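Keeping an Elderly Parent's Home Easy to Live In

Small Habits for the Whole Week
By Encarnación Manzano

When my father was 79 he told me that he is tired of looking for things. He could walk well, he could cook, but every morning he lost half an hour to his keys, his pills or the letter from the bank. I started to write down what helped us, and other families in our street added their own advice.

Begin with one table. Put there everything that has no fixed place in the house, and sort it together with your parent. 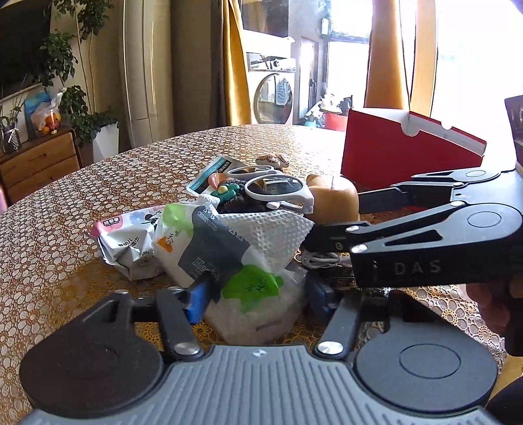
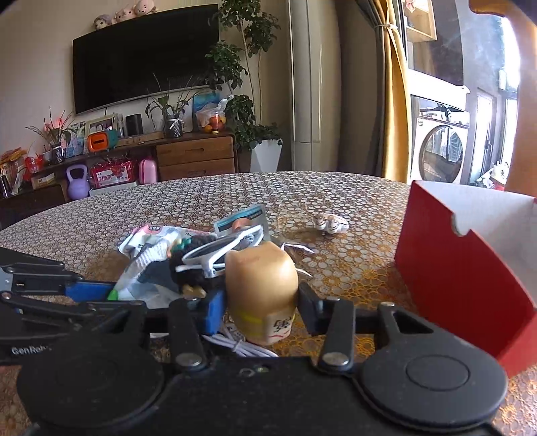 1. Sort by use, not by kind

Most people put all papers together, all tools together, all glasses together. For an older person it is easier when things wait where they are needed. The reading glasses stay by the chair and the second pair by the bed. Scissors for opening food packets live in the kitchen, even if there is already another pair in the desk.

Never throw anything away while your parent is out of the room. My brother did this once with an old radio and we heard about it until June.

2. Medicine

Use a weekly box with big letters and fill it on the same evening each week. Keep the original packages in one drawer, because the pharmacist may ask to see them. Write the name of each medicine on a card in thick black pen, with the dose and the hour. One copy goes inside the kitchen cabinet and one in the wallet.

Check the dates on creams and eye drops also. We forgot these for a long time.

3. Floors and rugs

A small rug looks nice, but the corner lifts. Take it away or fix it with double-sided tape, and look at the tape again after every cleaning. Cables should go behind the furniture. If the lamp cable is too short for this, move the lamp.

In the bathroom put a rubber mat in the tub and another one outside it. Wash them with warm water and a little vinegar, then hang them to dry over the edge. Soap that stays under the mat makes it slide.

4. The kitchen

Plates, cups and the favorite pan belong between the hip and the shoulder. The heavy pot should be low, but not on the floor. Ask your parent to cook one simple meal while you sit and watch without helping. You will see quickly which door is opened too often and which jar is too hard to open.

A wet cloth under the cutting board stops it from moving. For jars, a wide rubber band around the lid is usually enough.

5. Light

Change the bulb in the hallway before it dies. Put a small night light between the bed and the bathroom - the kind with a sensor is best. Hamisi Owino, my neighbor, put a strip of white tape on the edge of each step to the cellar, and his mother goes down with more confidence now.

6. The telephone list

Write it large, with no more than six numbers on it. Family first, then the doctor, then a neighbor with a key. Tape it to the wall next to the phone at the height of the eyes when sitting.

If somebody comes to help in the home, show this person the list on the first day, and also the place of the water valve and the fuse box.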